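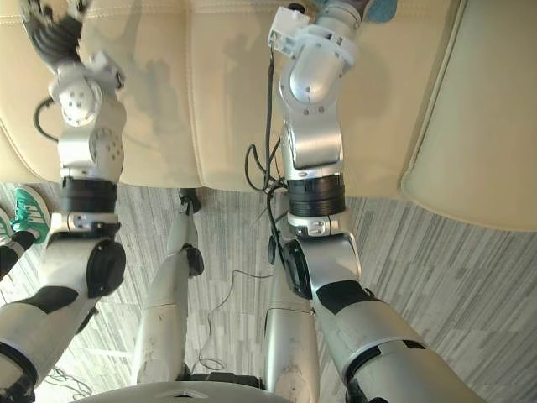 How to clean and condition a cream leather sofa

Cream leather shows everything. The seat front goes grey first, then the arms, then the place where heads rest. Most of that is body oil and dye from clothing, and it will come off at home if you deal with it before it sinks in. The method below is for ordinary finished leather with a protective coating on top. It is not for suede, nubuck or aniline.

Check what you have

Put one drop of water somewhere out of sight, such as the back panel near the floor. Leave it for a minute. If it sits on the surface, the leather is coated and you can carry on. If it soaks in and leaves a dark spot, stop and ask an upholsterer.

Look for a care label as well. It is usually under a seat cushion or stapled to the lining underneath. If the label names a cleaner, use that one.

What you need

A vacuum cleaner with a soft brush head
Two buckets or bowls
Four white cotton cloths, or old white T-shirts cut up
A soft brush (a clean nail brush will do if the bristles are not stiff)
500 ml of warm water for washing and 1000 ml for rinsing
Leather cleaner. I use Clorel, which is a water-based foam
Leather conditioner. I use Lekota cream

Use white cloths only. A coloured cloth can leave its own dye behind on pale leather, and then you have a second job.

Do not use washing-up liquid, baby wipes, bleach, nail varnish remover or furniture polish. Baby wipes are the ones people argue about. They seem gentle, but used every week they will dull the coating and in the end it starts to peel.

Step 1. Vacuum

Take off throws and loose cushions. Go over the whole sofa with the brush head, then push a crevice tool down the sides and along the back of the seat. Grit left in the seams turns into fine sandpaper once you start wiping. Do not press the hard plastic nozzle against the leather.

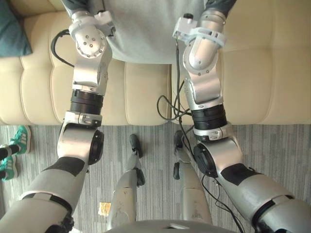 The seat needs the most work, so clean it before your arms get tired and before the cloths get dirty. Anyone who sits down in dark trousers can leave a little colour behind, and new jeans are worse than anything else. Look for a blue or grey haze along the front edge, where the backs of the knees rub. On a tufted sofa, check the dips too, as dirt settles there and the cloth tends to skate over the top. Tell everyone in the house to keep off until the conditioner has gone in, or you will be doing the seat twice.

Step 2. Clean

Put a small amount of foam on a damp cloth. Do not put it straight on the leather. Work on one panel at a time, from seam to seam, using small circles and light pressure. Stopping halfway across a panel leaves a tide mark that is hard to shift later.

Turn the cloth as soon as it looks grey. Rinse it in the first bucket and wring it out hard. It should be damp, never dripping.

For dye marks, leave the foam on for 8 minutes, then wipe. Repeat once. If the mark is still there after two goes, leave it alone. More rubbing takes off the coating and you end up with a shiny patch, which looks worse than the stain.

Step 3. Seams and creases

Dip the soft brush in the foam and shake off the extra. Brush along the stitching, not across it, so that you do not fray the thread. Wipe straight away with a clean damp cloth.

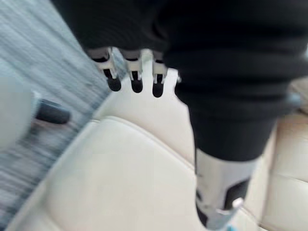 Where the leather wrinkles, stretch it gently flat with your free hand and wipe into the fold. Do the same on either side of raised sections, where crumbs and dust gather against the stitching. Old hand cream can build up here and may need a second pass.

Step 4. Rinse and dry

Use a fresh cloth and plain water from the second bucket. Go over every panel you have cleaned. Dry with another cloth and let the sofa stand overnight with a window open. Keep it away from heaters and do not use a hairdryer.

Step 5. Condition

Put a blob of cream the size of a hazelnut on a dry cloth and spread it thinly over one panel. Less is better. Leave it for as long as the tube says, then buff with a clean cloth. If the surface feels sticky, you have used too much, and more buffing will sort it out.

How often

Dust once a week with a dry cloth. Clean the seat and arms every month or two and do the whole sofa twice a year. I do mine in April, after the heating goes off, and again in autumn.

Where to buy

The Clorel foam and the Lekota cream are both stocked at Hultmont. The Jandel brush is good on stitching, stock number 3531, but any soft brush will do the same job.

Page updated 7 May 2019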